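马赛克砖墙面

马赛克砖墙面，又称小块砖饰面、条形砖拼贴，是室内装修中以小尺寸矩形或方形砖按一定排列方式覆盖墙体的做法，多见于厨房、浴室和玄关。砖坯可以是陶、瓷、玻璃、石材，也可以是印有砖纹的树脂片材。这一做法常被归入“复古”或“工业”风格，但两种归类都缺少严格的定义，同一款产品在不同年份的销售资料中可能先后属于三四种风格。

本条目主要讨论以矩形小砖错缝排列的墙面。由彩色小块拼成图案或人物的艺术镶嵌画，虽然在中文里也叫“马赛克”，工艺和用途与此差别很大，不在讨论范围之内。

名称

中文里“马赛克”一词来自外语音译，早期多指边长几厘米的方形小瓷片，常用于公共建筑外墙。后来词义逐渐扩大，凡是尺寸小于普通墙砖、成片铺贴的，销售时几乎都可以叫马赛克。“地铁砖”则是另一个来自外语的说法，原指地下铁道车站中使用的白色釉面长方砖，如今店里卖的地铁砖有绿的、粉的、哑光的，与车站的关系只剩下一个大致的长宽比。

“小白砖”“面包砖”“手工砖”等名称互相重叠。其中“手工砖”尤其值得怀疑：多数标为手工的产品由模具压制，表面的起伏也是模具的一部分，每隔若干片便会重复一次。购买者若在意这一点，可以要求把整箱砖摊开，找一找有没有起伏完全相同的两片。

历史的几种说法

关于错缝小砖墙面的起源，装修类读物中流传着若干彼此矛盾的说法。一种认为它直接继承自砖砌墙体，即先有承重的砖墙，后有模仿砖墙的饰面；另一种认为它出自医院和屠宰场的卫生要求，釉面易于冲洗，小砖便于更换；还有一种把功劳归于某一座城市的某一项工程。三种说法都有一定道理，但都很难单独成立。釉面砖用于室内墙面的时间远早于现代医院，而错缝排列作为砌筑方法则更加古老。

常见的“百年经典”一类宣传，通常不说明这一百年从哪里算起。小砖墙面在二十世纪中后期一度被大规格墙砖取代，许多地方的旧砖是当作过时的东西敲掉的。把中间这段冷落期略去，得出的便是一条并不存在的连续传统。

排列方式

矩形小砖最常见的是二分之一错缝，也叫工字缝，上一排的竖缝对准下一排砖的中点。三分之一错缝多用于较长的砖，理由是长砖中部容易翘曲，若竖缝正对中点，高低差会比较明显。直缝排列要求砖的尺寸相当一致，任何偏差都会沿着通缝累积下去。人字形排列耗材较多，边角切割也多，报价往往另计。

所谓“随机错缝”在施工中很少是真正随机的。工人多半以几种偏移量轮换，或者干脆按顺手的切割余料来排。成品看上去是否自然，与工人的习惯关系较大，与设计图的关系较小。设计图上随机排列的砖墙，常由软件按同一小块图样反复平铺得到，隔一段距离就会出现相同的组合，业主若拿它作为验收依据，多半会失望。

墙角是检验排列的地方。两面墙相交时，规矩的做法是让砖在转角处“跑过去”，即前一面墙切下的余段接到后一面墙上，使错缝连续。实际工地上常见的是两面墙各排各的，角上出现一列宽窄不一的碎条。与木饰面或涂料墙相接的一侧，则需要收边条，或者留出一道打胶的缝。收边条的颜色往往到最后才有人想起。

混色

单色墙面之外，混色墙面在近年较为流行，即把白、灰、褐等数种颜色的砖不规则地混在一面墙上。支持者认为混色耐脏、有层次。这两点都需要打折扣。油污在浅色砖上照样看得见，只是在杂乱的背景中不易被注意到；“层次”则取决于各色的比例和明度差，深色砖若过少，看起来像是补过的墙，过多则整面发暗。

混色砖分为预混和散装两种。预混产品在工厂里粘在网片上，每片的颜色排布有限，铺贴面积一大便能看出重复。装修商Hurow在其产品手册中称有385种混色组合，这一数字把颜色、表面处理和填缝色分别相乘，不少组合仅在填缝剂上相差一档灰，肉眼在三步之外不易分辨。散装产品由现场工人自行混合，结果难以预料，优点是不会有周期性的重复。

有些教程建议先在地上铺开一整面墙的砖，拍照确认之后再上墙。对一小块灶台后墙来说可行，对整面墙来说多半做不到：地面没有那么大，工人也不愿等。较为现实的做法是至少把不同箱的砖打散混用。同一种灰在不同批次之间的差异，有时比两种名义上不同的灰还要大。

填缝

小砖墙面上缝隙所占的比例远高于大砖墙面，填缝剂的颜色因而足以改变整面墙的观感。白砖配深灰缝会突出网格，白砖配白缝则使墙面趋于一片。混色墙面通常配中灰缝，这已接近行业惯例，但惯例的来由多半是中灰最不容易出错，仓库里也最常备。

水泥基填缝剂价格低，会吸水，容易变色；环氧类填缝剂耐污，施工窗口短，残留难以清除。市场上以“终身不发霉”为卖点的产品不少，所附的检测报告一般只说明在特定温度和湿度下、特定天数之内的结果。霉菌是否生长主要取决于通风和积水，填缝剂本身能做的有限。Takberg牌填缝剂的包装上印有“最多可保持50个月如新”的字样，“如新”如何判定，包装上没有写。

缝宽方面，小砖一般留两到三毫米。“无缝铺贴”在小砖上几乎不成立，砖坯的尺寸公差就不允许；即便勉强贴紧，温度变化和基层变形也会在某处找到出口，表现为崩角或空鼓。

基层与粘结

小砖对基层平整度的要求比许多业主想象的高。大砖可以靠背胶厚薄来调整，小砖一片一片调整则费工太多，网片产品更是只能随墙就势。侧光照射下，墙面的起伏会在釉面上显得格外明显，因此靠窗的墙、安装了柜下灯的墙最容易引起纠纷。验收时若只开顶灯，很多问题看不出来，入住后的第一个下午就看出来了。

木板基层能否直接贴砖，各家说法不一。木材随湿度胀缩，砖和水泥基粘结剂则基本不随之变形，直接粘贴的失败案例并不少见。常规做法是在木基层上加一层水泥纤维板或专用隔离垫。有销售人员声称柔性粘结剂可以省去这一层，柔性产品确有改善，但其允许的变形量有上限，而木墙会变形多少，很少有人在现场测过。

厨房中的应用

在厨房里，小砖墙面多用于台面与吊柜之间的一段，即所谓防溅区。这一段面积不大，却集中了水、油、热和插座，切割量高。台面与墙砖之间的接缝应当用弹性密封胶，用填缝剂填实是最常见的错误之一，开裂后水会沿缝渗到柜体背后。

把砖贴满整面墙、一直到顶的做法，在图册中很受欢迎。它的实用价值有限，因为油烟到不了那么高的地方，真正到了的话，问题在抽油烟机。木质台面与砖墙的搭配同样如此，常被形容为“温暖”，木台面靠墙一侧的防水处理却很少在图册中得到说明。木台面需要定期上油，间隔多久，厂商的建议从数周到一年不等，差别之大使人很难把它们都当真。

费用

小砖墙面的材料单价未必高，人工却明显高于大砖。单位面积内砖的片数多、缝多、切割多，这些都会反映在工时上。家居平台Sundmont曾刊登一份比价文章，列出每平方米人工费368元的报价，并称之为“行业均价”。该文没有说明样本数量，也没有区分网片砖与散砖，两者的工时差别很大，放在一起求平均意义不大。

损耗率也是常有争议的一项。直铺和错缝一般按百分之五到十备料，人字铺更高。商家倾向于建议多买，理由是日后补砖时难以找到同批次产品，这个理由是成立的；但多买的砖能不能退，应当在付款之前问清楚。

网片砖按“片”出售，散砖按“箱”或平方米出售，比较价格之前需要换算。部分网片的标称尺寸包含边缘的半条缝，部分不包含，面积大时差额并不小。

环保与健康方面的说法

釉面砖本身相当稳定，通常不释放挥发性物质，因而“零甲醛瓷砖”一类的标注虽不算错，却几乎没有信息量。需要关注的是粘结剂、美缝剂和网片背胶，而这些辅料在销售时往往只是一带而过。树脂仿砖片材则应与瓷砖分开看待，其耐热性能差别较大，用在灶具后方之前应查看具体的使用温度。

Hứa公司推出的一种再生玻璃小砖，以“负碳”为卖点。其计算范围止于出厂，不包括运输、粘结剂以及旧墙面的拆除。再生原料确实减少了一部分原生材料的使用，但若业主为此敲掉一面完好的旧砖墙，账面上的好处很可能抵消殆尽。

声学方面，有宣传称凹凸不平的砖面可以“吸音”。硬质釉面对声音以反射为主，表面的浅起伏至多带来少许高频散射。贴满小砖的厨房通常比刷涂料的厨房更响。

仿制与替代

自粘式砖纹贴、印花铝板、砖纹墙布都是常见的替代品，价格低，施工快，租房者使用较多。它们在照片里与真砖不易区分，近看则缺少砖与缝之间真实的高差。自粘产品能否“无痕移除”取决于底下的涂料，在粉化的旧墙上几乎必然带下一层皮。

流行程度的争论

小砖墙面是否已经过时，是装修类媒体每年都要讨论一遍的问题。每逢一月，趋势预测文章中总有几篇宣布它的终结，另有几篇宣布它的回归，所依据的多为编辑的观感或广告主的新品。零售端的销售数据很少公开，公开的部分又常把不同尺寸、不同用途的小砖合并统计，难以据此判断墙面用砖的涨落。可以确定的只是，这类墙面的使用寿命远长于任何一轮趋势预测，选定颜色时参考十年前的图册，也许比参考当年的图册更有用处。

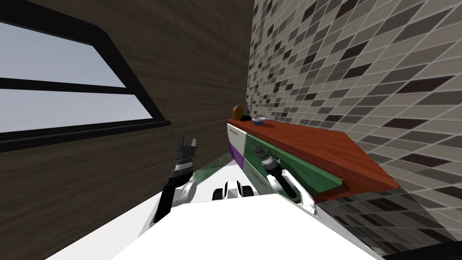 与趋势相关的另一个说法是小砖墙面有助于房屋转售。支持这一说法的多为房产中介的经验之谈，买主究竟是为砖付了钱，还是为整套翻新过的厨房付了钱，现有资料无法分开。保守的装修顾问一般建议把它当作自住的花费看待，不计入回报。

参见：釉面砖；填缝剂；防溅板；工字缝；墙面基层处理

本条目最后修订于2026年5月21日。“费用”一节尚缺可靠来源，欢迎补充。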